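Open Day at Oruvcombe

The tour started at ten on Tuesday and ran in groups of 4. Dong-geon Cha was put in the last group, with two buyers from Gudov and a man who wrote nothing down.

Engebretsen met them at the lift. She had a printed schedule and kept to it. The first room held the servers, which the visitors viewed through glass. The second held the test log, projected on a wall. Talby, the control program, had completed 3,000 runs since December. The log gave each run a line: start, stop, result, fault code if any.

"Which fault is the most common?" Cha asked.

"Code 121. No target."

"Meaning it misses?"

"Meaning it has nothing to pick up."

One of the buyers asked about cycle time. Engebretsen gave the figure and the conditions under which it had been measured. The buyer asked for the conditions again.

Cha read down the wall. He had spent nine years auditing lift controllers and was used to logs. Most of the 121s were scattered, one or two in a shift. Then, from run 509 on, they came at even intervals, always in the same simulated room, always with the gripper open and the arm stationary for the full time limit.

"It goes back there," he said.

"The room is in the rotation. It's assigned."

"The assignment column is blank on these."

Engebretsen looked at the column. She looked at her schedule, which allowed six minutes for the log, and then she asked the operator to bring up the live view from the wrist.
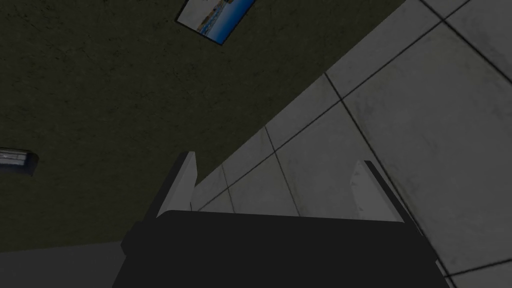
3 min read

"What's the task?" the second buyer asked.

"None is loaded," the operator said.

The fingers were spread wide over the line where the green surface met the gray tile. The light level was low. Near the top was a small picture in a black border, with a patch of blue in it.

"What is the picture of?" Cha asked.

"It's a stock texture," Engebretsen said. "It came with the room."

The timer at the operator's elbow ran to the limit. A new line appeared on the wall - code 121, assignment blank.

"You could delete the room," said the buyer.

"We did," the operator said. "In the spring."

Engebretsen made a mark on her schedule and led the group to the third room, where there was coffee. Cha stayed until the next line came up.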